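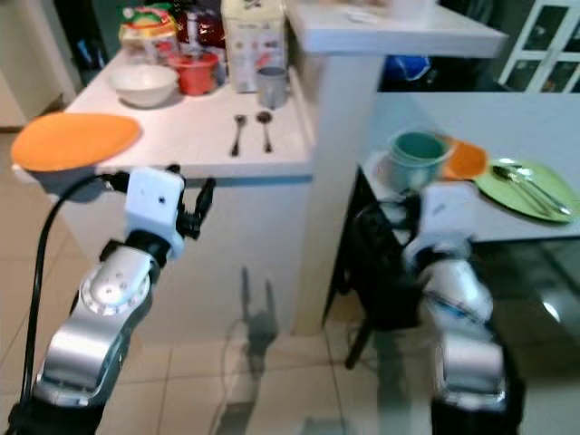
Ticket: Right arm freezes or swings wide on table-side picks
Component: Gisari planner / Flukmont camera bridge
Status: Resolved, one follow-up open
Priority: High (blocks the table-setting task)

Opened in March, 9:40 am

Hi all! Filing this one properly instead of complaining in chat, so sorry in advance for the length.

We run the two-arm setup with Gisari doing the motion planning, Flukmont bringing in the head camera stream, and Somboon doing object detection and pose. The task is the kitchen one: dishes and spoons on the counter and the table, get them where they belong without knocking anything over. The left arm has been a dream. The right arm, as of the last update, does one of these when I ask for a pick on the table side:

Either it stops partway with "goal pose changed during execution, replanning" over and over until the retry limit, or it picks a path that swings way out over the chair and back in again, like it's avoiding something enormous. There's nothing enormous there.

The swing is the one that scares me, so I've dropped the speed limit to the lowest setting until this is sorted.

What I've tried so far:

Restarted everything, twice. No change.
Re-ran the arm calibration on both sides. Residuals look fine and match the old ones.
Swapped the target from the teal cup to the orange plate next to it. Same thing, maybe slightly less often with the plate.
Rolled Gisari back to the previous build. Same thing! So it isn't the planner update, which was my first guess and I was a bit rude about it in chat. Sorry, planner people.

Log from one of the bad runs:

[planner] goal received: right_arm, pregrasp, target=cup
[percept] track cup: confidence dropped, second candidate added
[planner] goal pose changed during execution, replanning
[percept] track cup: merged candidates
[planner] goal pose changed during execution, replanning
[planner] retry limit reached, holding

The line that bugs me is "second candidate added." There's one teal cup on that table.

Update, 11:15 am

OK, so I turned on the raw image dump in Flukmont and went through the stills one at a time, which I should have done first. Look at the one at the top of the ticket. The cup is doubled, a proper ghost of itself, and the right gripper is so smeared you can see the chair and the table through it. Meanwhile the left gripper is crisp enough that you can see the little bolts around the joint on that arm. Same image!

Somboon looks at a ghosted cup and quite reasonably says "that could be two cups." Then it merges them on the next pass, the pose hops over, and Gisari throws out its plan. That explains the freezing, I think. Doesn't explain the swing yet.

Questions I had for myself, writing them down so I don't go around in circles:

Is this real motion blur from a long exposure, or is something in the bridge blending neighboring images together? A blurred gripper I'd expect when the arm is moving. A see-through gripper and a doubled cup could be either one.

If it's exposure, the settings should show it. If it's blending, it should show up no matter how short I make the exposure.

Update, 1:30 pm

Checked the exposure. It's on auto. I'm pretty sure we had it locked before, and yep, the old config has a fixed value and the new one doesn't have the line at all. The Flukmont config format changed in the last update and our exposure setting was under the old key, so it got skipped without so much as a warning. I would have loved a warning.

Put it under the new key, restarted the bridge, ran the same pick again. The ghosting on the cup went way down. Not gone though! On fast moves I could still find a faint second edge on the right side.

So I went digging in the bridge options and there's a "temporal smoothing" switch that's on by default in the new version. It averages each image with the one before it to cut down noise. Lovely for a still view, terrible when an arm is moving through it and you want a pose out the other end. Turned it off. Faint second edge gone in every still I checked.

So the answer to "exposure or blending" was both. Of course it was.

Update, 2:50 pm

Freezing is fixed as far as I can tell. I ran the cup pick over and over and never saw a second candidate. The swing still happens, less often.

I opened the collision view in Gisari and watched it while the right arm moved. During a swing there's a blob in the obstacle map close to the right gripper, hanging out over the chair. It follows the gripper, a bit late. So the arm is dodging itself, basically.

We have a self filter that's supposed to cut the arms out of the obstacle map before planning. It takes the joint angles, works out where the arm should be in the image, and masks that region. If the image and the joint angles don't line up in time, the mask lands where the arm is now and leaves behind a slice of where it was. That slice becomes an obstacle. The planner goes around it. Poor thing.

There's also the dark gripper-shaped shadow on the floor between the arms in that same still, and I spent a good while convinced the shadow was the blob. I'd like that time back. The shadow is on the floor and the blob was up by the gripper, and the detector never once put anything down on the tile in the runs I looked at. Leaving it here so the next person can skip it.

Update, 3:35 pm

Found the time offset. The bridge has a stamp mode, and the update set it to "on publish" where we used to have "on capture." So every image was stamped when it left the bridge, not when the camera took it, and the self filter was matching it to joint angles from a moment later. Slow moves, you don't notice. Fast moves, you get the blob.

Set it back to "on capture." Watched the collision view again with the right arm going back and forth at normal speed. No blob! I may have made a noise.

Here are the 3 changes, all in the Flukmont bridge config:

1. Exposure: move the fixed value to the new key (auto is off once that's read correctly)
2. Temporal smoothing: off
3. Stamp mode: on capture

Nothing changed in Gisari or in Somboon. I put Gisari back on the current build and it behaves.

Reply from support, Givus side

Thanks for the detailed write-up, this is super useful. We can confirm that the old exposure key is ignored in the new format and that the bridge doesn't say so. A warning on unknown keys is going into the next build. The stamp mode default was changed on purpose for setups with no capture clock, but it shouldn't have overwritten an existing choice, so we're treating that one as a bug.

Could you do a longer run with all of it in place and send the number of replans? We'd like to compare it to a clean setup before we close. And could you check the counter side too, in case the left arm has the same issue and just hides it better?

Update, 5:20 pm

Longer run done! I let it go for 2,258 images with both arms working and had the logger save every replan with its reason. There were 4 replans total. 2 were me moving the orange plate on purpose to make sure it still reacts when something really does move (it does, nicely). The other 2 were on the spoons, and I'll get to those.

Counter side: you were right to ask. I switched the old settings back on for a bit and pushed the left arm to the same speed, and it got a blob too. I just never noticed, as our left arm moves are short and slow. With the new settings it's clean. It also does fine with the crowded part at the back where the snack bag and the box are, which I'd half expected to be trouble.

The spoons are the open bit. Two spoons lying close together sometimes come back from Somboon as one object, and then as two again on the next pass, and that's enough to trigger a replan. I see it with the pair on the green plate and also with the pair lying side by side on the counter. The arm doesn't do anything weird, it just stops, thinks, and carries on. I tried raising the merge threshold and it helped the counter pair but made the plate pair worse, so I put it back where it was.

I don't think that's the same problem, so I'm splitting it into its own ticket under Somboon and linking it here. Happy for this one to be closed. I'll put the speed limit back up tomorrow morning, after I've had one more look at the collision view with the chair pushed in and pulled out.

Config file and the replan log are attached. If your right arm starts taking the scenic route after the Flukmont update, check the stamp mode first, it's the quickest one to look at.

Status changed to Resolved
Linked: Somboon, adjacent spoons merge and split between passes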